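## 3. Filling your Rulden tea box

Now the fun part! Your box has three long compartments under the windowed lid, and they hold more tea than you'd think. 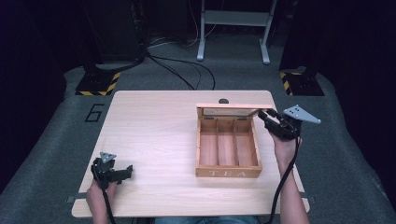

### 3.1 First fill

1. Set the box on a level table with the TEA lettering facing you.
2. Raise the lid all the way and keep a hand on it while you work.
3. Wipe out the compartments with a dry cloth. No soap, please, the stain doesn't like it.
4. Stand the bags on edge, front to back. A compartment takes 20 flat envelopes, a few less if they're the puffy kind.
5. Lower the lid gently and check that no tags are poking out.

**Note:** Strong teas share their smell (peppermint especially!), so give mint a compartment of its own or leave it in its wrapper.

**Caution:** Don't let the lid drop. The window panel can crack, and little fingers get pinched.

### 3.2 Topping up

Slide the older bags forward and add new ones behind. A box of 100 from the store will give you plenty of refills, and it's a great excuse to try something new.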